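A small air arm that keeps an old jet in service is usually described as sentimental or broke. I think both charges miss how the costs fall. The case below concerns the light attack trainers flown from Prirkness, and the plan to replace them with a new type supported by the Guillot depot at Distberg.

The argument for replacement rests on airframe hours. The argument against it rests on parts, people, and runway. I find the second argument stronger, though it is made less often and usually made badly.
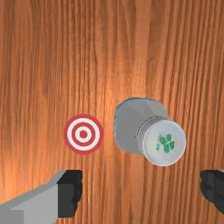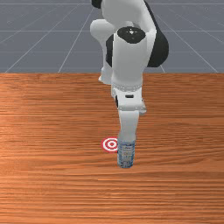
Why would an air arm overhaul an old trainer when a new one costs less per flight hour?

Cost per flight hour leaves out the price of changing over. A new type needs its own test benches, its own tooling, a fresh set of manuals, and a period in which instructors are students again. During that period the sortie rate drops. If the fleet is small, the drop can last longer than the savings take to build up.

The planning figure used at Prirkness is 1279 hours of remaining wing life per aircraft after inspection. Critics quote that number as if it were a deadline. It is a limit under one load spectrum, with a heavy share of low-level weapons delivery. Move those sorties to the simulator or to another unit, and the same wing lasts longer. The rate of fatigue damage depends on how the aircraft is flown, and the training syllabus is something the operator controls.

Parts are the harder problem. The engine is out of production, and the fuel control is the item that grounds aircraft. Zorkcombe can overhaul it, but only in batches of four, and the shop wants payment before the first unit is opened. An operator that orders one at a time waits in line behind everyone else. An operator that commits to a full batch gets a fixed return date. Much of what gets reported as old age in this fleet is poor ordering.

Then there is the runway. Prirkness has 2167 meters of usable surface. The proposed replacement can take off from it with full internal fuel on a cool morning. In May, by early afternoon, with two external stores and a wet surface, the margins on a rejected takeoff are thin enough that crews would have to leave fuel behind. The sales material gives performance at sea level on a standard day. An extension would fix the problem, but it belongs in the price of the aircraft, and I have not seen it there.

I would not stretch this into a general defense of old jets. Avionics are a real weakness. The present radios will not meet the next airspace rules, and the ejection seat cartridges have a fixed shelf life that no inspection can extend. Both items have to be bought whatever is decided about the wing. If the cartridge supplier closes its line, the case for keeping the aircraft closes too.

A reasonable plan would fund three things now: a full batch of fuel controls, the radio change, and a runway survey. The replacement decision can follow the survey. Signing first and measuring later would leave the air arm with an aircraft whose useful load depends on the weather, and with an old fleet too short of parts to cover the gap.

The Distberg contract as drafted has no clause for delayed entry into service. That should be settled before any talk of delivery slots.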